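The planner that wouldn't stop thinking

I'd been at Piltgate most of the morning before anyone let me near the code, and by then I was already fond of the planner, a bit of software they call Giltwood. It takes whatever the perception side thinks is out there and works out how to get the arm to it without clouting anything. Simple enough on paper! The first version I saw gave up after 17 tries at a path and went into a sulk (a red line in the log, then silence).

The new one, finished in June, keeps the best half-decent path it has and carries on improving it while the arm is moving. I watched it replay a test from the Hostivberg office, and it got through 956 candidate paths before lunch. Most were dreadful. One went the long way round the whole bench, like a taxi driver who's spotted a tourist.

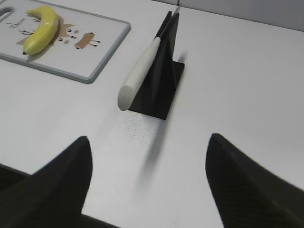 Perception is where I got properly hooked, though. Giltwood doesn't want a pretty view, it wants shapes it can trust, and flat things with drawings on them are a pain. Take the chopping board with the cartoon faces: is the brown creature a thing or a bit of ink? The toy banana lying over it is definitely a thing, and it has a shadow as well, which an early build was keen to go round. Then there's the knife in its black stand, where you want the fat white handle and never the thin blade, so the blade gets a no-go zone 20 millimetres wide.

I asked to change that to 3 and was told no, quite firmly. Next on the list is the Potgieter viewer, so you can scrub back through every decision.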